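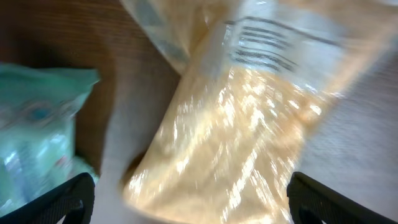 Dry goods in thin plastic bags are the worst-packaged items in an ordinary pantry, and the usual remedy, decanting everything into matching jars, treats the wrong fault. The contents of a bag settle to the lowest point. The upper part stays slack and carries no load. A bag on a shelf therefore has no stable footprint, and anything stacked on it slides.

My position is that the open slotted basket corrects this at lower cost than the jar. Its walls supply the stiffness the bag lacks. Sort by rigidity before loading: pouches, then boxes, then jars and cans.
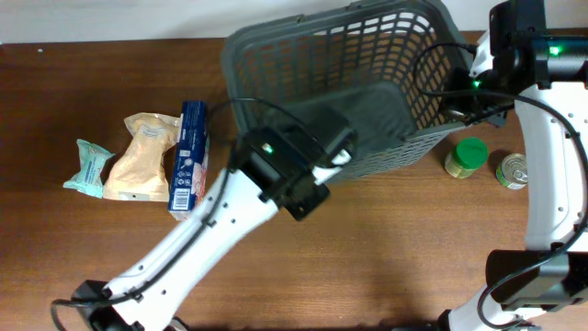

*Soft packages and a box to the left, jar and can to the right, basket between.*

Rigid containers should go against the walls, with pouches filling what remains. A tall box may stand or lie, but it should not lean on a pouch. The Flimard storage guide recommends the reverse order, pouches first and flat. I followed it from May onward and stopped after the second crushed packet. A flat pouch takes up floor area that a can uses better. 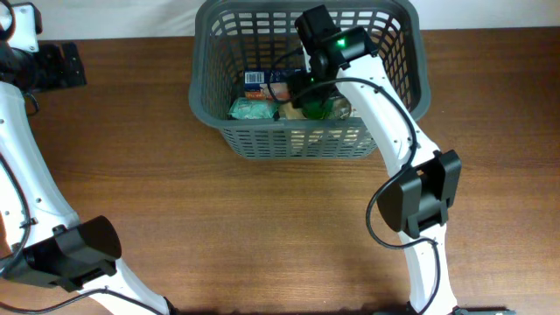 *Boxed and wrapped groceries grouped toward the center of the basket.*

Grouping toward the center is common and I consider it a mistake. It leaves a gap on every side, and the group shifts when the basket is lifted by one end. Two handles help only if both are used.

Slots have one real drawback – a split bag leaks through them. A sheet of paper on the floor of the basket deals with most of that.
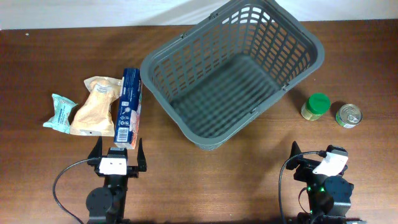
Tonantzin Tlapale disagrees on the jars. Flour keeps better under a lid, she writes, and a basket does nothing for a bag once it has been opened. I accept the second point and clip the bag.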